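Notizen für den Vortrag, Version zum Ablesen, falls ich hängen bleibe

Orientierungslauf, oder: Warum stehen da Leute mit Karten in meinem Wald?

Begrüßung, kurz warten, bis hinten alle sitzen. Wasser hinstellen (letztes Mal vergessen!).

Also, guten Abend zusammen. Ich fange mit einer Frage an, und bitte ehrlich die Hand heben: Wer hat schon mal bei einem Orientierungslauf mitgemacht? Die Schnitzeljagd vom Kindergeburtstag zählt nicht. Na ja, ein bisschen zählt sie schon.

(Hände abwarten. Wenn es wenige sind: nicht enttäuscht gucken.)

Ich selber bin ja über den Fußball gekommen. Rechter Verteidiger, nicht besonders begabt, aber ausdauernd, und irgendwann wollte das Knie die ganzen Zweikämpfe nicht mehr. Dann hat mich ein Kollege mit in den Wald bei Gonderberg genommen, mir eine Karte in die Hand gedrückt und gesagt, ich soll den ersten Posten suchen. Ich war nach kurzer Zeit komplett verloren. Ich stand in einer Dickung, hatte Fichtennadeln im Kragen und hielt die Karte falsch herum – und ich war so glücklich wie lange nicht mehr beim Sport.

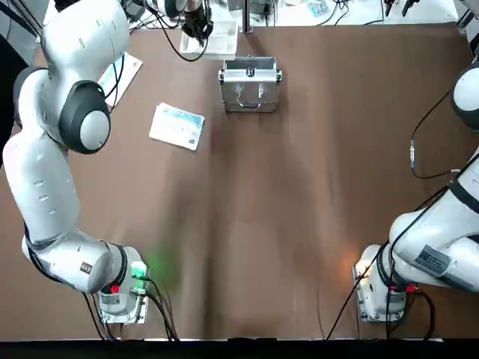
Weißer Roboterarm mit grünem Statuslicht an einem braunen Tisch

Jetzt kurz die Grundlagen, damit alle mitkommen. Wer das schon kennt, darf innerlich abschalten.

Man bekommt beim Start eine Karte. Darauf ist eine Bahn eingezeichnet: ein Dreieck für den Start, Kreise für die Posten, ein Doppelkreis fürs Ziel. Die Posten stehen im Gelände, orange-weiße Schirme, und man läuft sie in der vorgegebenen Reihenfolge an. Wie man von einem zum nächsten kommt, ist jedem selbst überlassen. Mitten durch den Graben oder außen herum auf dem Forstweg, da gibt es dann hinterher im Ziel die schönsten Streitereien. Ich sage immer: Die eine Hälfte vom Sport ist Laufen und die andere Hälfte ist Recht haben.

(Hier lachen meistens ein paar. Wenn nicht, einfach weiter.)

Was viele überrascht: Weiß heißt auf unserer Karte Wald. Gut belaufbarer Wald, um genau zu sein. Je grüner es wird, desto dichter, und beim dunkelsten Grün würde ich persönlich umdrehen. Gelb ist offenes Gelände, also Wiese und Acker. Anfänger laufen ganz gern ins Dunkelgrüne, weil sie denken, das ist der normale Wald. Ich auch, siehe oben.

Kompass zeigen! Liegt in der linken Jackentasche. Daumenkompass, nicht das große Ding mit der Platte. Einmal vormachen: Karte einnorden, Daumen auf den Standort, und beim Laufen immer mitwandern lassen. Den Daumen mitzunehmen ist wirklich der beste Tipp, den ich heute Abend habe. Wenn ihr alles andere vergesst, nehmt den mit. 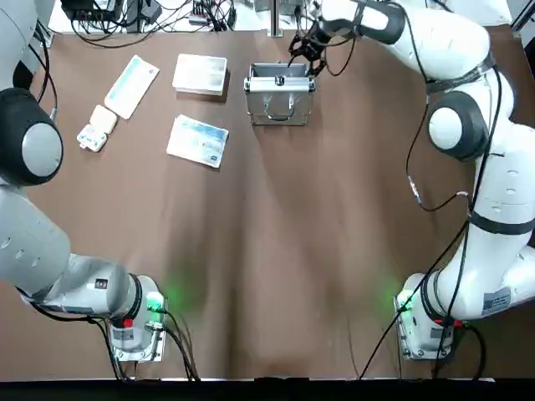
Foto: Lakmal Navaratnam

Gut, zu uns. In Gonderberg gibt es die Gruppe jetzt seit drei Jahren. Im ersten Winter haben wir zu zweit trainiert, das war zum Teil eher ein Spaziergang mit Streit. Dann kam Lakmal dazu und hat die alte Karte vom Nordhang überarbeitet, und plötzlich hatten wir ein Gelände, in das man auch Gäste einladen konnte. Die alte Karte kannte nämlich die halben Rückewege nicht. Da standen Leute auf einem nagelneuen Weg und haben an sich selbst gezweifelt.

Im Oktober haben wir dann den ersten richtigen Lauf ausgerichtet. 145 Startende! Ich sage die Zahl noch mal langsam, weil ich immer noch stolz bin. (Langsam sagen.) Die kamen aus Vindau, die kamen aus den Dörfern drumherum, und eine kleine Gruppe ist sogar aus Paltstead angereist, die haben wir dann in der Turnhalle untergebracht. Zum Frühstück gab es Brötchen von der Bäckerei Tahiri, und wer die Mohnschnecken von dort kennt, weiß, warum der Massenstart etwas zäh war.

Was schiefgegangen ist, erzähle ich auch, das ist ja der spannendere Teil.

Posten 12 stand am falschen Graben. Es gibt an der Stelle zwei Gräben, die sehen sich ähnlich, und ich hatte abends mit der Stirnlampe gesetzt. Der Fehler war meiner. Gemerkt haben wir es, als die schnellsten Läuferinnen alle gleichzeitig im Kreis liefen. Seitdem wird bei uns jeder Posten von jemandem kontrolliert, der ihn nicht selbst gesetzt hat, und zwar bei Tageslicht.

Die Parkwiese war ebenfalls ein Thema. Regen, Lehm, Traktor. Mehr sage ich dazu nicht, der Bauer sitzt vielleicht im Saal.

Und die Kinderbahn war zu schwer! Das ärgert mich bis heute am meisten. Eine Kinderbahn gehört an die Wege, Posten gut sichtbar, am besten an Kreuzungen, und lieber ein paar Posten mehr, damit es alle Nase lang ein Erfolgserlebnis gibt. Wir hatten einen Posten hinter eine Kuppe gesetzt und da kamen dann Tränen. Im nächsten Jahr machen wir das anders.

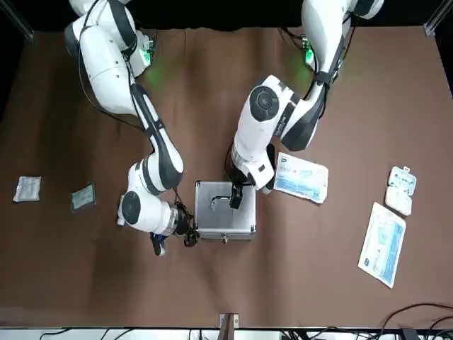 Wie man anfängt

Wenn die Zeit knapp wird: den Teil mit den Schuhen weglassen.

Man braucht fast nichts. Lange Hose, das meine ich ernst, die Brombeeren nehmen keine Rücksicht. Schuhe mit Profil, gern alte. Eine Uhr ist nett, damit man weiß, wann man sich Sorgen machen soll. Kompasse verleihen wir, Karten drucken wir, und für die erste Runde geht immer jemand mit, wenn man das möchte.

Zu den Schuhen noch: Es gibt welche mit kleinen Metallspitzen in der Sohle, die sind auf nassen Wurzeln wunderbar und auf dem Küchenboden eine Katastrophe. Fragt bitte meine Frau.

Beim Training laufen wir drei Bahnen, kurz, mittel und lang. Auf der kurzen sind auch Leute unterwegs, die gar nicht rennen, und das ist völlig in Ordnung. Ich finde sogar, man lernt das Kartenlesen im Gehen viel besser. Wer zu schnell losläuft, hat nach dem ersten Posten keinen Plan mehr, wo er ist, und das Tempo bringt einem dann herzlich wenig. Also: vor dem Loslaufen stehen bleiben, gucken, Route im Kopf festlegen, und erst dann los. Es fühlt sich an wie verschenkte Zeit und spart trotzdem Minuten.

Ach ja, und Verlaufen gehört dazu. Die Regel bei uns lautet: zurück zum letzten Punkt, den man sicher erkannt hat. Das fällt schwer, man will ja immer noch ein Stückchen weiter, gleich muss er doch kommen, der Posten … Er kommt nicht. Umdrehen.

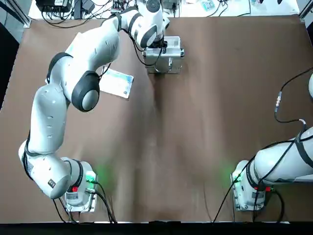 Souad El Ouafi hat mir nach der Probe geschrieben, der letzte Punkt sei ihr zu streng. Sie suche sich lieber eine Auffanglinie, einen Bach oder einen breiten Weg, und laufe so lange darauf zu, bis sie wieder wisse, wo sie ist. Zurückgehen mache sie bloß, wenn es in der Richtung gar nichts Deutliches gebe. Da hat sie recht, also beides erzählen, und die Auffanglinie an der Karte vom Nordhang zeigen (der Bach im Westen eignet sich gut).

Danach Fragen. Es kommt bestimmt wieder die Frage nach dem Wild und dem Jagdpächter: Wir sprechen jeden Termin vorher ab, in der Setzzeit bleiben wir aus den Dickungen draußen, und die Sperrgebiete sind auf der Karte schraffiert.

Anmeldeliste liegt vorne neben der Tür, Kugelschreiber mitbringen.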